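Color drift in large-format wall graphics

Ostwood has finished its comparison of printed wall coverings for small enclosed work areas. Mikkel Thygesen ran the print side; Nermin Tekin handled the readings. Three film grades were tested, all matte, each with the Prokia adhesive backing. A total of 1137 readings were logged by the end of June.

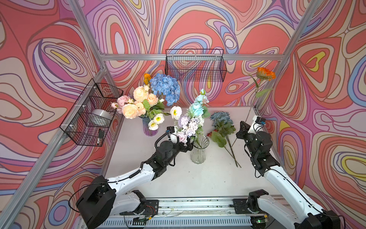
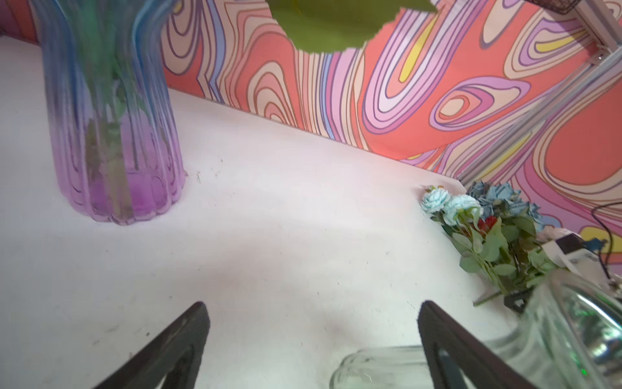 The largest drift was found in the pale violets. Reds held well on all grades. Readings near panel seams varied more than those at the center, and Tekin attributes this to uneven pressure during mounting — the roller used on the first batch had a worn sleeve. It was replaced and the seams were measured again.

Panels should rest flat for around 50 hours before trimming. Shorter rest times left the edges prone to lifting, mainly on the thinnest film. Ilel stocks the two heavier grades. Orders for the thin one go through Karakaya and take longer.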